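2023年11月14日，星期二，阴

抽屉又打不开了。不是锁住，是里面的线拱起来，顶住了上沿。我拿尺子伸进去压，压了五分钟，抽屉开了一条缝，弹出来一个早就停产的充电头。行，今天就收拾线吧，反正那份稿子我也不想写。

倒在地上才知道自己这些年攒了什么家底。打印机的线，打印机三月就送人了。一根两头都是圆口的，我对着家里所有电器比了一圈，没有一样认它。还有一根Flekilero台灯的延长线，灯早摔了，线倒是完好，好像专门活下来等我内疚的。

中午Sorcha过来还书，站在门口看了一会儿，问我是不是在养蛇。我请她进来坐，她说没地方下脚，把书放在鞋柜上就走了。那本书我其实也没看完，借给她是希望她看完了讲给我听，结果她也没看完。

下午正式开工。先试着按长短分，分到一半发现长的都缠在短的上面，没法量。改按粗细分，粗的好办，电源线就那几根，老老实实的。细的才要命，焊电路剩下的软线，耳机上剪下来的，园艺用过的，还有一卷红的，当初在网上买，满22块包邮，为了凑单多拿的，至今一厘米没用过。我最后决定按颜色分，理由是好看。Wim知道了肯定要笑我，他那种人连橡皮筋都按直径收。上次他来修门铃，自带一个小铁盒，剪下来的线头还要带回去。

解一团黑线解了大半个钟头。方法试过三种：顺着一头往外抽，越抽越紧；整团抖松，抖下来一粒纽扣；最后把它晾在椅背上，去煮了碗面。吃完回来，它没有自己解开，我还是有点失望的。

扎带倒是有一包，Wadach牌，包装上印着一包1000根。我用掉了几根，照这个速度可以传给后代。扎带的问题在于扎上去很痛快，要用的时候得剪，剪的时候手一歪，连线皮一起剪破。所以细线我都没扎，松松绕几圈放着，绕得不圆也不管了。

盒子是浅的那种，没有盖。我喜欢浅盒，深的等于又一个抽屉，东西沉到底下就进入地质年代。浅盒唯一的毛病是线头会爬出来，白天塞进去，晚上路过又搭在外面。塞了几回，随它。

傍晚Brahim打电话来，问我有没有一根Corrigan音箱的旧电源线。我说有，昨天还有。下午那根刚刚被我当作“绝对不会再用”的放进了楼下的回收箱。我穿着拖鞋下楼去翻，邻居遛狗经过，狗看我的眼神很同情。线找到了，一并捡回来的还有那根两头圆口的，我也说不清为什么。

晚上写稿，写了746个字，删得只剩标题。抽屉现在可以顺滑地拉开，里面放着那包扎带和那粒纽扣。纽扣是哪件衣服上的，明天再查。

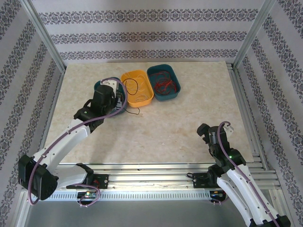

不常用的细线，怎么收才不容易打结？

绕成比手掌略大的松圈，线尾在圈上缠两三道再塞进去，不同的线分开放在浅盒里，一格只放一种。绕的时候顺着线原来的弯度走，别硬拧；要扎的话用布质魔术贴，比塑料扎带容易拆，也不伤线皮。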